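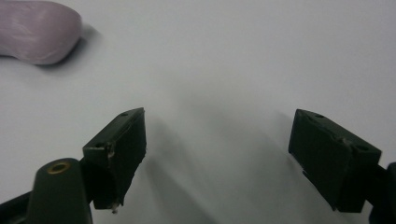 Can a machine wipe my counter yet?

I have a running argument with myself about robots, and it flares up every time I do the dishes. One half of me has read the headlines and is ready to hand over the sponge tomorrow. The other half has watched a very expensive arm spend a whole minute trying to pick up a sock. So this month I sat down and tried to work out where things stand, for people like me who don't care how the thing works and just want the kitchen clean by 9 p.m.

I should say where I'm coming from. I spent six years packing orders at a small shop-supply place in Edesby before I moved to a desk, and I still think of most housework in terms of packing. You reach, you grab, you put the thing where it goes, you do it again. On paper that's the perfect job for a machine! It's dull and it repeats, and my back would thank me.

But then look at what you have to grab. A mug is easy enough, I guess. A mug has a shape and it keeps it. Now think of something small and smooth and a bit rounded, the kind of thing that lives in a junk drawer or under a kid's bed. I pick those up without thinking about it. My fingers sort of mold around the thing, and if it starts to slide I squeeze a little more before I even know it's sliding. Two flat fingers don't get to do that. They come in from either side and they close, and if the thing is a little off center or lying at a funny angle, it can scoot off across the table. I tried it at home with two wooden rulers and a wet bar of soap, which I recommend if you want to feel bad about yourself for ten minutes.

What I hadn't understood until lately is how much of the teaching now starts with a person's hand. You hold the gripper yourself, you go after the object, and the machine is supposed to learn from what the gripper went through. I like that a lot more than the old way, with somebody typing in positions all afternoon. It's closer to how I learned to pack, by standing next to a person who was better at it than me. The flip side is that somebody has to do the chore, over and over, with a clumsier hand than the one they were born with, so that later on a machine can maybe do it for them. I did 300 of anything in a shift back in the day and I was grumpy by lunch.

OK, so here's my very unscientific list of where I think we are.

Floors: pretty good. My Jelley (it's a little round vacuum, I've had it since February) does the living room while I'm out and only gets stuck under the radiator. I have to pick up all the cords and socks first, so you could say I do half the job. Still, I vacuum a lot less than I used to.

Dishes: the washing has been solved for decades, that's what the dishwasher is. Loading it is the part I'd pay for. Plates, fine, I believe somebody will have that working. But the pan with egg stuck to it, and the lid that only fits if you tip it behind the bowl? I can't get my own family to do that one.

Laundry: folding is coming along, if you believe the videos, and the shirts are always laid out nice and flat before they start. Mine come out of the dryer as one big knot with a pillowcase wrapped around it. Show me the knot.

Tidying up: this is the one I want most, and I think it's the furthest off. Every object is different, and half of them aren't where they should be, and somebody has to decide. Is that trash? Is it a toy? Is it part of something? I had a bit of pink plastic on my own windowsill for weeks because I couldn't decide, so I don't know how a machine is meant to.

Shop floor: better than at home, no question. When I was packing, the bins were always in the same spot and we had maybe 3 box sizes that mattered. My old workplace has since put in a sorting setup from a firm called Cindton, and from what I hear it handles the boxed stuff all day long. The bagged parts still go to people. Bags sag, and they catch the light, and two of them will stick together so you ship a customer double. I used to do that too, to be fair.

The woman-owned noodle place near me, Đào, has one of those rolling tray things now that brings the soup to your table. It's cute and the soup gets there. But it can't put the bowl down in front of you! You have to lift it off yourself, with the steam in your face, and then press a button so it'll go home. I think about that a lot. Getting the bowl across the room was the part they could hand over, and the last 2 feet are still on us.

So am I saving up for a robot that does chores? No, not this year. I'd want to see it in somebody's real kitchen, with crumbs on the counter and a cat walking through, doing the same boring thing every evening for a few months. I don't even need it to be fast. If it took three hours to clear the table while I slept, that would be fine by me – I only care that the plates are in one piece in the morning.

What I would buy right now is something that just picks stuff up off the floor and drops it in a basket. No sorting, no deciding. I'd go through the basket myself on the weekend. If you know of one that works on carpet, tell me in the comments, and please tell me how loud it is, because the Jelley already scares the cat.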